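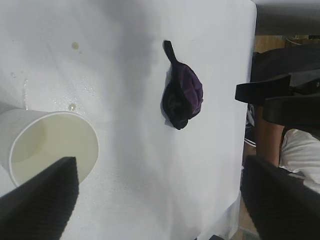 # Skemevik Spill Set

Teleoperated demonstrations of wiping and tidying a small table with two robot arms. Part of the Costel project. Version 1, released 10 September 2021.

## What is in it

343 episodes. In each one an operator drives the arms by remote control, using a pair of hand-held leader arms. There is no scripted motion anywhere in the set, and no replayed motion either. If the operator hesitated, the hesitation is in the data.

Every episode has:

- wrist camera video from both arms
- joint positions and gripper opening for both arms
- the leader arm positions, logged separately
- a one-line task text, typed before the episode started

The tabletop is white throughout. Spills vary in size from single drops to small puddles, and most of them are clear or yellowish. Cups and other containers are within reach of the grippers and may be upright or on their side. Soft and rounded objects are mixed in so that a policy has to work near things it should leave alone.

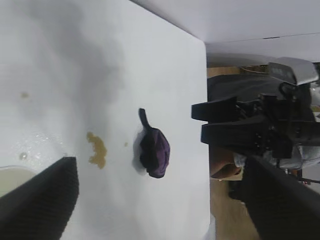 Wrist view with a spill, a purple object and the second arm across the table.

## How the demonstrations were made

Operators practiced for 5 sessions before anything was kept. We asked them to work at a normal speed and to keep going after a mistake – knocked cups, missed grasps and second tries are all part of the release. An episode was dropped only if a camera stream stopped or the leader and follower arms lost sync.

People are sometimes in view past the edge of the table. Faces were checked for and blurred. Arms, clothing and shoes were left as they are.

## Splits

There are 6 task texts. All of them appear in train and in test. We split by recording session, so a layout that shows up in train should not show up again in test. Please keep this split if you report numbers.

Typical episode length is around 4000 steps. Some are much shorter, mostly the single-drop ones.

## Known problems

- The wrist cameras are mounted at an angle, and the room looks turned on its side in some views. The video has not been rotated. Rotate it yourself if your model cares.
- Shadows from the arms move across the table and can look like stains at low resolution.
- Gripper opening was logged in raw motor units in the July sessions. The Takagi conversion script in `tools/` fixes this. Run it before training or the gripper values will not match between sessions.
- No force or touch readings. The fingers are ribbed and grip cloth well, but you cannot tell from the logs how hard they are pressing.
- Task texts were typed by hand and have a few spelling mistakes. We left them in.

## Use

Research use only. The set is small, and it covers one kind of table in one room. A policy trained on it alone will probably not carry over to your kitchen. We have used it mostly for fine-tuning, together with the Prurham pick-and-place set, which has the same joint order.

Filed under: Datasets / Teleoperation / Two-arm

Comments (3)

**gantry_b**
Are the leader arm positions on the same clock as the video? I get a small constant offset in the first few episodes.

**mlowe**
Same clock here, but you need the converted files. The raw ones start logging a bit before the cameras do.

**pinion42**
Thanks for keeping the failed grasps. Would be nice to have them flagged in the next version – going through them by eye is slow.

Contact: use the issue tracker | © 2021 Costel | Back to top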